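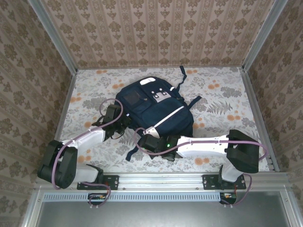 What Do Kids Carry to School? A Backpack Weight Project

Mon 8 November

So I picked this topic because my shoulders hurt. That's the whole origin story! I live up the hill in Florkness and walk to school at Godberg, and by May of last year I was pretty sure my bag weighed more than my dog (he's a small dog, but still).

My question was simple. How much does a normal school bag weigh on a normal day, and does it change depending on where your locker is? I borrowed a hanging luggage scale from my aunt, stood by the front doors before first bell, and asked people if I could hook their bags on it. I did this for two weeks and ended up with 200 weigh-ins. Most people said yes. A few said yes and then wanted to guess the number first, and then we had a line going out to the bike racks, so I had to stop allowing guesses.

When I added up every weigh-in, the total came to 2,441 pounds. Divide that by 200 and you get a mean of just over 12 pounds a bag. I expected more, to be fair. Mine was on the heavy side every single time, so maybe I just need to clean it out.

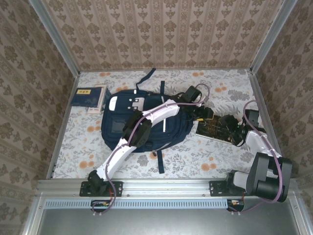 The locker part was more interesting. Kids with lockers in the Chacko wing, way out past the gym, told me they never go back between classes, so they haul everything all day. Kids in the main hall swap books at lunch. The Chacko bags were heavier in both weeks, and the difference was biggest on lab days, when the science binder comes out (I hate the science binder).

Stuff I'd do differently: write down the grade level next to each weight, which I forgot for the whole first week. Also, the scale jumps around if the bag swings, so you have to wait for it to settle, and people in a hurry don't love that.

I sent my chart to the Takell student paper and they want to run it, which is exciting! My teacher would like me to repeat the weigh-ins in May to see if the bags get lighter near the end of the year. I already have dibs on the luggage scale.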